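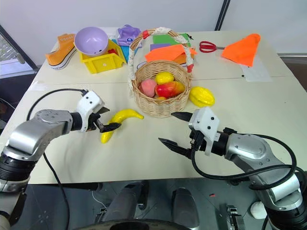 Category: Toys and playthings – Pretend food

Updated in October by the Henari Household Reference staff

Toy fruit is imitation fruit made for play, display or teaching. It belongs to the larger group of pretend food, along with toy vegetables, bread and eggs. The pieces are usually sold as a set and are often kept in a basket, bowl or bin. The basket is sometimes part of the set and sometimes a household item put to a new use.

Materials and sizes

Most toy fruit sold today is plastic, either hollow or filled with foam. Wooden, felt and crocheted fruit is also common. Hollow pieces are light and wipe clean, but they can dent if stepped on. Wooden pieces hold up longer and cost more.

Starter sets usually have 12 or 14 pieces. The largest set in the Naltley catalog has 64, with many shapes repeated in different colors. Bananas, lemons, oranges and peaches appear in nearly every line. Mango and starfruit are less usual and tend to come in sets sold as tropical fruit. The starfruit is popular for sorting games, as its ridges make it easy to tell from the others by touch.

Some pieces are made true to size. Others are scaled down for small hands, and a set may mix the two, so that a lemon comes out as large as a peach.

Baskets

The usual container is a woven wicker basket with a single tall handle. Baskets of this shape were first made for carrying eggs and garden produce, and the small versions are now sold mostly for gifts and play.

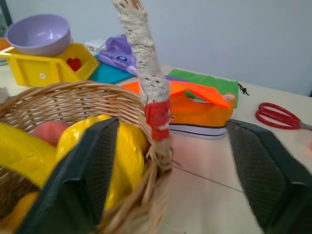
A bare wicker handle can be rough on the hands, and many owners wrap it in yarn, cloth or a knitted sleeve. The end of the wrap is tied, stitched or taped down near the rim. Tape is the quickest method but needs replacing when the edge lifts. The Buckley pattern, a knitted sleeve closed with a seam along the underside, takes one evening to make.

A tall handle also limits what fits inside. Long pieces such as bananas go in most easily from the side and are best laid along the rim, with round fruit in the middle.

Use in play

Toy fruit is used for pretend shopping, cooking and picnics, and for teaching the names of colors and foods. Packing and unpacking the basket is a game of its own for younger children. Other playthings often get mixed in – bowls, shoes, paper, small cloth bags – and a separate open bin for these keeps the basket for fruit alone. The Wirard play guide suggests putting the fruit away first and the larger items last.

Care

Plastic fruit can be washed by hand in warm water with mild soap. Hollow pieces with a seam should not be soaked, as water can get inside. Wicker should be brushed or wiped with a damp cloth and dried away from heaters. Cracked pieces should be thrown out, and very small fruit kept away from children under three.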